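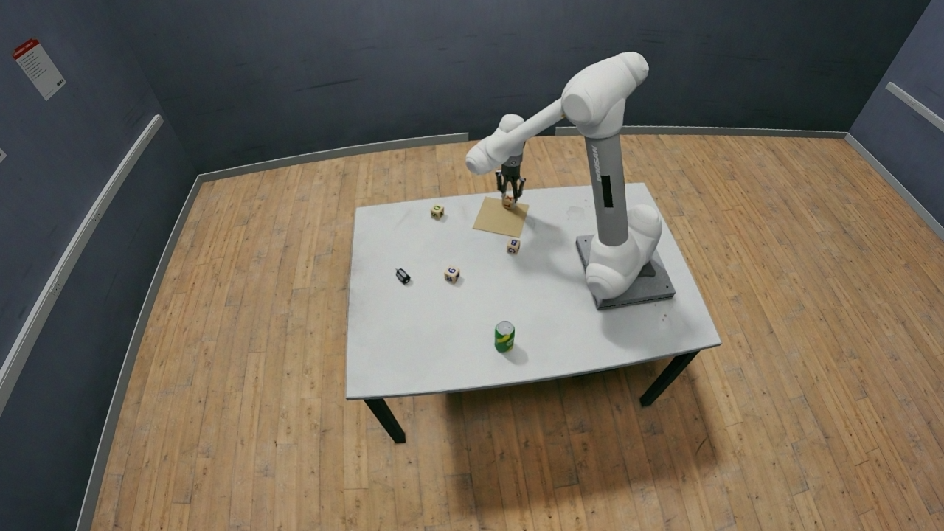 Huvus desk, white top, black legs: my review after eight months

I bought this desk in September, when my old one became too small for two monitors and a pile of paper. I translate manuals and contracts at home, so I sit at a desk for most of the day and I am maybe more particular about it than other people. English is my third language, please forgive me if some sentences are stiff.

The model is the larger one from Huvus, with the plain white top and the metal legs. There is also a top in dark walnut color, but it cost more and the waiting time was longer. I compared it with a desk from Ostisent, which I saw in a store and liked, but the Ostisent has a bar between the legs at the back and my feet always found it. I am tall and I stretch my legs out when I read. For me this decided the question.

Price and delivery

I paid 217 dollars, delivery included. In the same week the Ostisent was more expensive by almost 100 dollars, but it comes with a drawer. The Huvus has no drawer at all. You can order one separately and screw it under the top. I did not order it and I will say more about this later.

The package came in one flat box and it was heavy. The driver left it in the entrance of the building, and I live on the third floor without an elevator. I opened the box downstairs and carried the parts up one after another, four trips in total. If you live as I do, ask a neighbor or do the same. The corners were protected with thick cardboard and nothing was damaged, except a small scratch on one leg on the inside, where it is not visible. I wrote to the company and they offered to send me a new leg. I refused, it was not worth the trouble for them or for me.

Assembly

The instructions have only drawings and no words. As a person who lives from words I was a little offended, but the drawings are good. There are 14 screws, all of the same length, and this is a very nice decision by somebody in the company. With my previous bookcase from Pirov I had five kinds of screws and I used the long ones in the wrong place, so that the points came through the side.

You put the top on the floor with the face down. Please put a blanket first. Then you fasten the legs, but do not tighten fully until all of them are in place. I tightened the first one too early and I had to loosen it again when the last holes did not meet. All together I needed one hour, with a coffee in the middle. The hex key in the box is soft metal and it became round at the end, so use your own if you have one.

Turning the desk over is the only part where you really need a second person. I did it alone and I do not recommend it. One leg touched the wall and left a black line there. It came off with a damp sponge, after some effort.

Stability

This was my biggest worry. The legs stand at an angle and I have always trusted straight legs more. I type quite hard, and on the old desk my monitors were shaking so much that I got a headache by the evening. On this one they move a little if I push the desk from the side with my hip, and when I type they stay still. I would give it a good mark, though not the highest. My friend has a desk with a steel frame under the complete top, and that one feels like a piece of the building. It cost three times more.

After two months I noticed a small noise when I leaned on the left side. Two screws had become loose. I tightened them and since that time it is quiet. I now check all of them when I change the clocks in spring and fall, the same as I do with the smoke alarm.

The floor in my apartment is old and not level. The feet can be turned out a few millimeters and for my floor this was just enough. If yours is worse, you will need felt or a piece of cork.

The surface

White is beautiful on the first day. It makes the room lighter, and in winter, when it gets dark at four o'clock, I was grateful for it. But you see everything. You see each hair, each crumb, and the gray shadow from the place where my forearms lie. I wipe it every morning with a cloth and warm water, and once a month with a drop of dish soap. It takes one minute but you must like this kind of thing.

Coffee rings come off easily. Black tea is more difficult if it stays overnight. Blue ink from a ballpoint pen I could not remove completely, and there is now a light line near the right corner which I cover with a notebook. I did not try anything strong, because a person in the comments under the shop page wrote that her top became dull after alcohol.

I put a hot pan on it one time, without thinking, for only a few seconds. Nothing happened, but I do not want to promise that to anybody.

The edge in front is not sharp, which is good for the wrists. My lamp from Jakab has a screw clamp, and it left two small dents on the under side of the top. You can not see them from above. Put a piece of cardboard between if you care about it.

What I miss

I miss a place for cables. On the Ostisent there is a tray at the back, and here there is nothing. I bought a cheap metal basket and fixed it with my own short screws. Measure carefully before you do this, the top is not as thick as it looks in the shop photos.

And I miss the drawer, I admit it. In the beginning I thought I would have a clean surface and a simple life. Now my stapler, my dictionary glasses and the stamps live in a shoe box on the windowsill. Probably I will order the drawer this summer, if they still sell it. If you already know that you are a drawer person, order it together with the desk, so you can screw it on while the top is lying on the floor.

Would I buy it again

Yes, for this price. I would take the white again too, even with the cleaning. For a person who draws or paints I would suggest the dark one. For a child it is maybe too high, the legs have one height only and I needed a footrest myself for the first weeks, until I lowered my chair and got used to it.

My rating is 8 out of 10. One point is lost for the cables and one for the hex key.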